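Ernetti Recipe Notes

Hi and welcome! I've been typing up my family's recipe cards for a couple of years now, mostly side dishes, and this folder is where they finally live. It's all plain text, one recipe per file, and you can cook straight from it.

What's in here

There are 31 salads, 13 slaws and a folder called Vik that holds the pickles (named after the town where I first ate them). Every file has a title, servings, ingredients and steps, in that order. I cook in cups and spoons, so that's what you get – grams only show up in the dressings.

Known problems

- Two bean salads have no servings line. I always just fill the big bowl!
- The Randberg potato salad says "salt, plenty." Start with a teaspoon and taste.

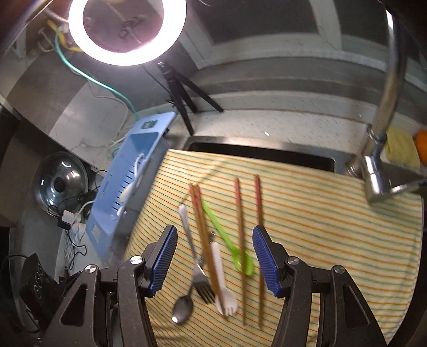
Using the files

Copy them, change them, swap the dill for basil, whatever you like. If you fix a recipe, put your change at the bottom under "Notes" so the old version stays readable. July is when I add the most, so check back then.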